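Home | Setup | Recording | Export | Support

Section 5. Recording demonstrations with the Givura hand-held gripper

1. Start a session in Flokholm and name the task, one task per session.
2. Close the jaws on a single chopstick, lift it, and carry it to the caddy at normal speed.
3. Let go, back away, stop recording.

Caution: the counter goes up for bad takes too. A set of 1,797 episodes can still teach very little. 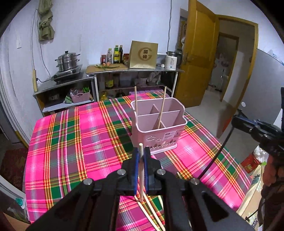 Jad Akl wrote back on the draft that 40 clean takes from one kitchen got him further than a week of careless ones, and that he'd like the manual to say so. We are not convinced it holds for every task.

4. Move the caddy after every 30 takes.
5. Replay the session before export. The automatic quality score misses dropped objects, so don't rely on it.

Related
Charging the gripper
Labeling failed takes
Exporting to Tamiru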